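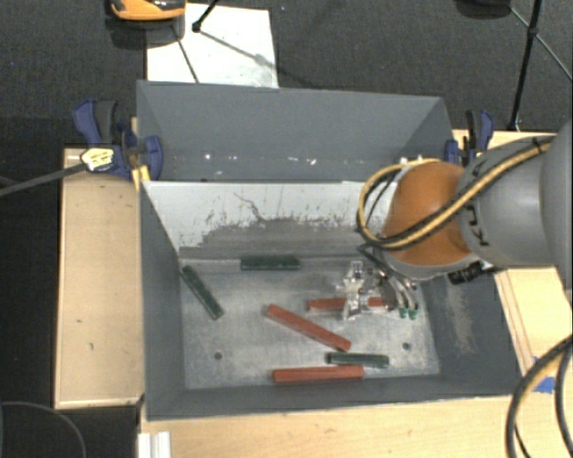

From: Levente Juhász
To: treltel-users
Date: Jun 9, 2021
Subject: Re: [treltel-users] Slow nightly dump after moving to new storage

Thaddäus Prantl wrote:

> We moved the Treltel database at Fluvcombe to the new storage last
> week. Reads are fine. The nightly dump used to finish in 92 minutes
> and now takes 203. Nothing else changed as far as I know. Same
> version, same config file, copied over by hand.
>
> I have tried raising dump_workers from 4 to 8 and it made no
> difference at all. The CPU is mostly idle while it runs. Is there a
> setting I have missed, or is the storage just slower than the old
> one?
>
> Also, does the dump lock the index tables while it runs? We had two
> users complain that searches hung just after midnight.

Thaddäus,

Three separate things here, I think.

1. dump_workers

Raising this won't help if you have one large table and a lot of small ones. The dump splits work by table and never within a table, so the largest one sets the lower limit for the whole run. Look in the dump log for the lines starting "table done" and compare the times. If one table accounts for most of the 203 minutes, the other workers have been sitting idle for most of the night and you can put the setting back to 4.

We have the same shape of data on Skeltia. One table of readings is 779 GB and everything else together is 100 GB or so less than that. Partitioning by year fixed it for us, but that is a proper piece of work and I wouldn't start there.

2. The storage

Idle CPU with a slow dump normally means waiting on writes. Check where the dump is being written. If you copied the config by hand then dump_path probably still has the old value, and if the old mount point still exists on the new machine the dump will go there without complaint. I have seen it end up on the system disk that way.

If the path is right, look at dump_sync. The default is "each", meaning a flush after every block. On the old storage, if it had a controller with a battery-backed cache, a flush cost next to nothing. On network storage each one is a round trip. Set

dump_sync = end

and it will flush once per file. You lose nothing that matters – if the machine goes down halfway through, you would throw the partial dump away in either case.

Don't set it to "none". The dump reports success before the data is on disk, and the cleanup step then deletes the previous night's copy.

3. Locking

The dump takes a shared lock on each index table for as long as it takes to read the header. Searches are not blocked by this. What does block them is an index rebuild, which needs an exclusive lock and has to queue behind the dump's shared one. Any search arriving after the rebuild then queues behind that. So the dump is only indirectly at fault.

Check whether you have rebuild_at set to midnight. If so, move it well clear of the dump. The Baptista scripts set it to 00:05 by default and it is easy to miss, as it lives in the schedule file and not in the main config. Bear in mind that the schedule file uses UTC whatever the server is set to, so in June 00:05 in the file is an hour later on a UK clock. If your hang was at 00:05 local time, the cause is something else and I would want to see the lock log.

Could you post the following:

- the output of treltel config --effective (not the file itself, the two can differ)
- the "table done" lines from one slow night
- the same from before the move, if you kept them
- the mount options for the dump volume

Please change one setting per night. If you alter dump_sync and the rebuild time together we won't know which of them moved the figure.

On the version: anything before 2.6 ignores dump_sync silently and always flushes each block. You didn't say which one you are on.

Levente

_______________________________________________
treltel-users mailing list
To unsubscribe, send a blank message with "unsubscribe" as the subject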